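積み木つかみ班 活動報告(ロボット制作実習・後期)

はじめに

班で積み木をつかむロボットを作ってきたので、その報告を書きます。班員は私とTeguh Tambunanさん(以下テグさん)の二人で、指導はThilini Siddiqui先生です。計画書を出したのが4月で、そのときの題目は「文字ブロックで単語を並べるアーム」でした。読み返すとかなり強気です。今の到達点を先に書いてしまうと、机の上に散らばったブロックから指定された文字を選んで、つかんで、箱に入れるところまで。単語はまだ並びません。並べようとした記録は最後のほうにあります。

分担はざっくりで、画像まわりが私、アームの動きと指の設計がテグさんです。ただ途中から完全に混ざって、指のネジを締めていたのはだいたい私でした。

使ったもの

アームは実習室にあるLekusです。先輩たちが代々使ってきたもので、根元の関節に少しガタがあります(これは後で効いてきます)。手首に小さいカメラを付けて、指の先と机が一緒に写るようにしました。指は黒い二本指で、自分たちで出力したものです。最初は中身の詰まった板みたいな形だったんですが、手首が重くて止まるときに揺れるので、穴をあけて骨組みっぽい形に変えました。テグさんはこの穴の形に三日くらい悩んでいて、横で見ていてもどこが変わったのか分からない図面が毎朝増えていくという……。

プログラムは班でNoketowと呼んでいるものにまとめました。名前に深い意味はないです。カメラ画像を受け取る、ブロックを探す、面の文字を見る、つかむ場所を決める、動かす、という流れを順番に回すだけの作りで、途中で失敗したら最初に戻ります。戻り方が雑だったせいで、何もつかんでいないのに得意げに箱の上で指を開く、という動きを何度も見ました。

ブロックは文字や数字の付いた子ども用のものをDedotisというおもちゃ屋さんで買いました。角が丸くて小さくて、面によって色も模様も違います。かわいいから選んだところも正直あります。でもこの「面によって違う」が、あとで一番時間を取られる原因になりました。

まずはブロックを見つける

最初に試したのは、机の色と違うところをブロックとみなす、という単純な方法です。白い紙の上で練習したときは背景のほうが白くてうまくいかず、じゃあ木目の机ならブロックの白が目立つだろうと思って移ったら、今度は木目の濃い筋をどんどん拾います。画面じゅうに検出の枠が出て、テグさんに「机を全部つかむ気?」と言われました。

しきい値をいじって木目は無視できるようになったんですが、次に困ったのが影です。アームが机の上に伸びると、ちょうど指の間あたりに自分の影がぼんやり落ちます。そして、つかみに行くブロックはたいてい指の前にあるわけで、つまり一番よく見たい場所が一番暗い。アームを動かせば影も動くので、背景をあらかじめ撮っておいて引き算する方法も使えませんでした。

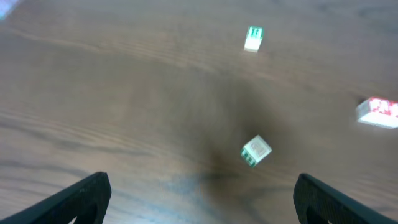 手首カメラで見た机の上。手前のブロックは影の中に入っている。

赤い印刷のブロックは比較的楽でした。色がはっきりしているので、端に少し写っただけでも候補に入ってくれます。ただ、光が強く当たった白い面は明るくなりすぎて、境目が分からなくなることがありました。露出を下げると今度は影の中のブロックが沈みます。露出を上げたり下げたりして一日が終わった日もあって、実習ノートのその日の欄には「明るさ」としか書いてありません。先生に叱られました。

照明を足すのも試しました。机用のライトを左右に置くと確かに影は薄くなるんですが、影が二方向に出て、それぞれをブロックの輪郭と間違えるようになりました。天井の明かりだけに戻して、プログラムのほうで頑張ることにしたのが前半の終わりごろです。

もう一つ地味に困ったのがブレです。アームを動かしながら撮ると、机の木目もブロックの文字もふわっと流れます。遠いブロックは写りも小さいので、少し流れただけで読めません。そこで、動いている間は「だいたいこのへんにある」だけを見て、文字を読むのは止まってからにしました。止まったあとも例のガタのせいで手首がわずかに揺れるので、落ち着くまで待つ時間を入れています。待ち時間を短くしたいテグさんと、長くしたい私とで、設定ファイルの同じ行をお互いにこっそり書き換える時期が続きました。今は間を取った値になっています。

画像を集めて名前を付ける

色だけでは限界だったので、途中から画像を集めて学習させる方法に切り替えました。集めたのは500枚です。机の上にブロックを適当に置き、アームの高さと向きを変えて撮って、また置き直す。これを放課後にひたすらやりました。撮るのは意外と楽しいんですが、そのあとの名前付けが長い! 一枚ずつ開いて、ブロックを囲んで、見えている面の文字を入力していきます。

半分ちょっと、276枚まで終わったところで、二人の付け方が違っていたことに気づきました。私は上の面の文字をそのブロックの名前にしていて、テグさんはカメラに一番はっきり見えている面の文字にしていたんです。同じブロックが、ある画像では数字、別の画像ではアルファベットとして登録されている。これを混ぜて学習させていたので、そりゃ迷いますよね。二人で床に座り込んで、お菓子を食べて、それから最初の一枚に戻りました。

やり直しのときに決めたルールは、上の面と横の面を別々に記録する、というものです。ブロック一つにつき名前を一つ、という考えをやめました。読めない面は無理に書かず「不明」にします。最初に先生に相談していれば一言で済んだ話だと思うので、来年の人は早めに聞きに行ってください。

面によって見え方が違う

ルールを直したら、どの面が苦手なのかがよく分かるようになりました。緑の地に白でBと抜いてある面はとても強くて、斜めを向いていてもだいたい当ててくれます。逆に弱いのが、白い面に細い線だけで数字が描いてあるところです。2の輪郭が薄い灰色っぽい線でうっすら出ているだけなので、人間の目でも画面に顔を近づけないと見落とします。上から近づくアームにとっては上の面が一番広く写るのに、そこが一番読みにくいという、なかなか意地悪な組み合わせでした。

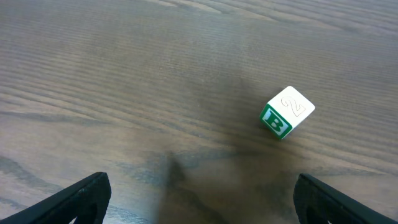
ブロックが斜めに置かれているときは、指をどう合わせればいいのですか。
上の面の四角形の傾きを画像から求めて、二本の指がブロックの向かい合う側面に平行に当たるように手首を回してから下ろします。

この質問は中間発表で一番最初に出たもので、私たちの説明が足りなかったところです。文字を読む話ばかりしていて、つかむ角度の話を全部飛ばしていました。少し補足しておくと、傾きを求めるときに文字は使っていません。四角の辺だけを見ています。正方形は四分の一回すと同じ形に戻るので、手首を回す候補はいくつか出てきて、その中から今の角度に一番近いものを選びます。最初はこの選び方を入れていなくて、ほんの少し傾いたブロックのために手首がぐるーっと大回りしていました。見ている分には優雅でした。ケーブルは一度抜けました。

角が丸いのも案外くせ者です。辺をまっすぐな線として当てはめるとき、角の近くまで使うと傾きがずれるので、辺の真ん中あたりだけを使うようにしています。これはテグさんの案で、入れたその日から、指がブロックの角に当たって弾いてしまう失敗がぐっと減りました。

つかむ動作の試験

試験は、ブロックを一つだけ机に置き、文字を指定して箱まで運ばせる、という形で行いました。置き場所と向きは毎回もう一人が決めます(自分で置くと、どうしてもつかみやすい場所に置いてしまうので)。全部で58回やって、内訳は実習ノートに全部書いてあります。今度はちゃんと「明るさ」以外のことも書きました。

失敗で目立ったのは、つかむ直前の高さでした。カメラは手首にあるので、下りていくとブロックが大きく写って、最後のほうは指とブロックが近すぎて位置が測れなくなります。なので最後の区間は目をつぶって下ろしているのと同じです。ここで根元のガタが出ると、指がブロックの横をするっと通り過ぎます。対策として、少し上で一度止まってもう一回測り直す動作を追加しました。時間はかかるようになったけど、見ていて安心です。

もう一つは指の滑りです。出力したままの指だと面がざらざらしているわりに滑るので、内側に薄いゴムを貼る実験をしました。よくつかめます。よくつかめすぎて、箱の上で指を開いてもブロックが片方に付いたまま帰ってきたことがありました。試験の数字はゴムなしで取っているので、ゴムありの分は混ぜていません。

複数のブロックを置いた場合も少しだけやりました。間が空いていれば一つのときとそんなに変わりませんが、隣どうしがくっついていると指の入る隙間がないのでお手上げです。テグさんは先に指の背で押して離す動作を作りたいと言っていて、図面がまた増え始めています。

単語を並べてみたかった

締め切りの前の週、どうしても一回くらいは単語にしたくて、夜の7時過ぎまで残って三文字に挑戦しました。一文字目は置けて、二文字目も置けて、三文字目を置きに行った指が一文字目を倒しました。置くときは指の幅の分だけ隣との間をあけないといけないのに、見た目の間隔だけで位置を決めていたんです。しかも倒れたら上の面が変わるので、Noketowは全然違う文字だと言い張ります。合ってるんですけどね、その面としては。

間隔を広げてもう一度やれば並んだかもしれませんが、実習室を閉める時間になってしまいました。

学内発表会のこと

発表はMayrhoferホールで、ポスターと実演の両方をやりました。実習室と違って窓が大きく、昼前と昼過ぎで机の明るさがまるで違います。持ち込んだ机は同じなのに、午前に読めていた面が午後は読めない。慌てて机の向きを変えて、窓を背にしたら少しましになりました。小さい子が来て、自分の名前の頭文字を取ってほしいと言ってくれたんですが、その文字のブロックがちょうど裏返っていて見つからず、私がそっと転がしました。大きな拍手をもらってしまって、ちょっと後ろめたいです。

Siddiqui先生からの講評では、失敗した回の画像をもっと残しておくように、と言われました。成功したときの画像は山ほどあるのに、弾いたり通り過ぎたりした直前の画像はほとんど保存していなかったからです。今は失敗したら自動で直前の画像を5枚保存するようにしてあります。

引き継ぎメモ

・待ち時間の値は設定ファイルの上のほうです。短くする前に根元の関節のネジを見てください。
・画像の名前付けは「上の面」「横の面」の二列。古い付け方のファイルはoldフォルダに残してあるけど、絶対に混ぜないこと。
・指の予備は棚の青い箱。左右で形が違うので、付ける前に並べて確認。
・ゴムを貼った指は別の袋に入れてあります。

画像データは共有フォルダに置いてあるので、使いたい人は私かテグさんに声をかけてください。名前付けを手伝ってくれる人も募集中です。お菓子は出ます。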